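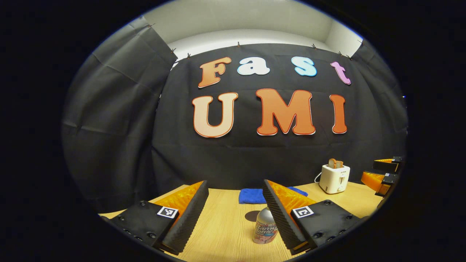
Glenys Gough wrote in after the last column to say the drop-off lane at Rerkness Elementary is fine, it moves, and people who complain about it should try getting two kids out the door before 8 with a trombone. She'd be happy to walk, she says, if somebody fixed Pakgate Road first.

OK. Fair. I'll take the second half of that and argue with the first.

The lane does not move. I stood there on June 27, 2019, last morning of the summer reading program, not even a full school day, and the line went back past the library turn. Engines on the whole time. A kid on a scooter trying to get between two bumpers. Same lane we widened, remember, at the cost of the old bike racks. The new racks are behind the gym. Have you seen them? Neither have most of the kids.

My gripe is with how we spend. We keep buying more room for cars and then acting surprised when cars show up. The school has roughly 700 students. A good share live close enough to walk it in the time it takes to find a second shoe. They don't, and I don't blame the parents, I blame Pakgate Road. No sidewalk on the north side. A crosswalk with paint so faded you have to know its there. Drivers coming down off the hill at 37 in a school zone, and that was the one I happened to see on the speed sign, not the worst I'm sure.

So paint the crosswalk. Put a guard on it. Finish the sidewalk. Boring stuff, cheap next to another lane.

And start a walking group in the meantime. Llinos Morris ran one from Betby for years, two adults, one route, same time every morning, rain or no rain. It folded when her youngest moved up and the district wouldn't even print the flyer. That still bugs me.

I know the objections. Winter. Backpacks. Parents who go straight on to work and can't be walking anybody anywhere. Sure, so drive, and you'll have a shorter line to sit in becuase the rest of us got out of it.

The district takes up the road money again in October. Glenys, come and say the Pakgate part out loud. I'll save you a seat and we can fight about the lane afterward.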